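Filed under: Workplace Checklists > Trays & Storage

Molitora bench check, 23 Feb 2022

[x] Tray dividers straight, no cracks. Fine, and I do like this tray!
[x] Round cups: feel along the ribs, since dust loves to settle there.
[ ] Anything small left in a cup goes back where it belongs, please.
[x] Blue cylinder: look along the seam and wipe off any specks.

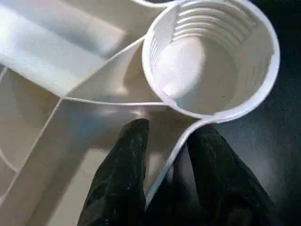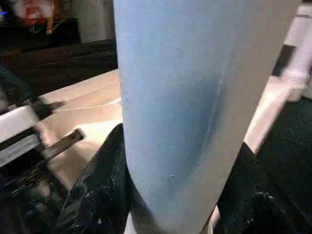
Next check is in June, and I'd like 12 spare labels from Pasel before then, if somebody could kindly order them.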